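Prillbridge shop gives robot arms a try at gear assembly

PRILLBRIDGE - A small gearbox maker here has spent the spring finding out how much of its bench work can be handed to a machine. So far the answer is a modest share.

Pisar, which builds and repairs gear units for conveyor lines, set up two robot arms at a bench in its Ridgeway building in April. The job is one that new hires learn in their first week: put small metal gears on a round carrier plate and seat them on their pins.

Shop manager Agnese Lepik said the arms completed 12 plates without help in their best run of 100. A person at the next bench rarely misses one.

"Picking up the gear is fine," Lepik said. "Lining up the pin is where we lose time. A person feels it go in."

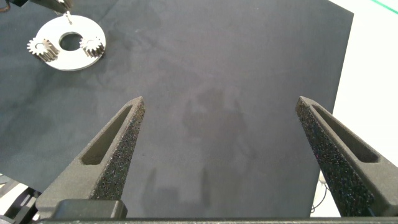
Theophilus Yakubu, who programs the arms, said most failed tries end with a gear sitting crooked, and a worker has to reset the plate. He expects to change the finger shape before summer.

The company has no plans to cut assembly jobs, Lepik said. If the results improve, the arms would run the night shift on the simplest units. A second trial, on housing bolts, is planned at the Billau plant.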